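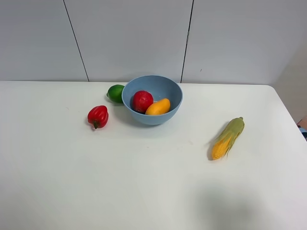 White matte tabletop, wall panels behind

Forum: Hard Surfaces > Upholstery, Laminate and Paint
Thread: Residue after degreaser on matte white tops

stillwater_j
Posted 15 Jun 2018

Looking for input on a film problem. We took over a small office contract from another cleaner, 18 desks and a break room, all matte white tops. Tops look fine head-on. Viewed at a low angle with the blinds open, there are arcs across the surface that follow the wiping motion. They come back after every visit.

Current procedure, inherited from the last outfit:
Fustis degreaser at 1:48, trigger sprayer
Blue microfiber, folded in quarters
No rinse
Air dry

Building water is hard. The client has asked twice about the streaks. What would you change first?

benchmark_ty
Rinse step. You are leaving surfactant behind on every pass and the next pass drags it around. A matte finish has texture and holds more of it than gloss does. Two damp wipes with plain water, then a dry cloth. Expect three or four visits before the old film is gone.

Marlow Kettering
1:48 is too strong for desks anyway. That dilution is for kitchen work. For daily soil on an office top you want a neutral cleaner, pH 7 to 8, at whatever the label gives for light duty. Degreaser once a quarter if there is a reason for it.

stillwater_j
There is grease in the break room, so I would like to keep one product on the cart if possible. Is there a dilution of the Fustis that would work for both?

Marlow Kettering
No. Two bottles, two labels.

pans_and_pails
I disagree with the rinse advice as a first step. Look at the cloths. If they are going through a laundry with softener, or in with cotton, you can rinse all day and still get arcs. Softener coats the fiber and the cloth stops picking anything up. Wash warm, no softener, no bleach, low dryer. Run one test desk with a new cloth out of the bag and the same chemical. If the arcs are gone, it was the cloth.

benchmark_ty
A new cloth with a no-rinse degreaser will still leave residue. You are only spreading it more evenly.

pans_and_pails
Spreading it evenly means no arcs, and arcs are the complaint.

benchmark_ty
Until it builds up and starts holding dust. I have stripped that kind of film off reception counters and it comes up yellow.

Cletus Lindqvist
I run Lindqvist, a two-van operation, mostly dental and small office. Had this same complaint in December on a floor of matte desks. What worked for us, in order:

1. Strip wipe. Neutral cleaner, warm water, white pad (never green or brown on matte, it will polish the finish and you will have shiny spots for good). Light pressure.
2. Rinse with distilled water. A gallon goes a long way with a well-wrung cloth. With hard tap water you trade a surfactant film for a mineral film.
3. Dry immediately with a flat-weave glass cloth, straight passes, long direction of the top.
4. Maintenance after that is neutral cleaner sprayed on the cloth, followed by a dry cloth.

Step 3 matters more than people think. Wipe in straight overlapping lines and finish at the edge. Any leftover film is then parallel to the edge and much harder to pick out than an arc.

Spray on the cloth and keep it off the top. Droplets that sit for a minute on matte leave rings.

stillwater_j
Useful, thank you. Does the distilled water pay for itself? The contract is priced at 943 a month and there is not much slack in it.

Cletus Lindqvist
Use it for the strip only. After that the dry cloth takes care of the minerals.

gritguard607
Has anyone used the Handitz pads for this? The supplier is pushing them as safe for matte.

Marlow Kettering
They are melamine. Melamine foam is an abrasive, regardless of what the sleeve says. I would use it on a scuff the size of a coin, after testing under an overhang. I would not do a whole top with it.

gritguard607
I have done whole tops with it on light pressure and had no gloss change.

Marlow Kettering
Did you meter it or look at it?

gritguard607
Looked at it.

Marlow Kettering
Then you do not know yet. Gloss change on matte shows up after repeated passes, usually at the front edge where people rest their arms. They polish it too, and you get blamed for both.

pans_and_pails
Agree with Marlow on melamine. Still waiting for somebody to run the new cloth test.

oday_services
One more variable. Check whether the previous cleaner used a spray polish. Prostuder and similar products contain silicone, and neutral cleaner will not move silicone. Water test: put a few drops on the top and watch. If they bead tightly on one part and flatten on another, there is polish on it. You will need isopropyl at 50 percent or less, tested first, gloves on, windows open. Keep it off any edge glue.

stillwater_j
Did the drop test this afternoon on three desks. Beads on two of them, flat on the third. The third one sat in storage until last month according to the office manager, so it probably missed the old crew.

Also ran the new cloth on one of the beading desks. Arcs still visible, lighter than before.

oday_services
Silicone, then. Strip with the IPA before anything else on this list.

pans_and_pails
Lighter than before. So the cloths were part of it.

benchmark_ty
And so was the lack of a rinse.

stillwater_j
Plan is IPA, neutral wash, distilled rinse, dry straight. Starting with one desk on the next visit and checking it at a low angle the week after. Separate laundry bag for the microfiber starting now. Will post the result.

gritguard607
What concentration is the IPA you are buying? The 70 needs cutting.

stillwater_j
70. Cutting it five parts to two with distilled, which gives 50.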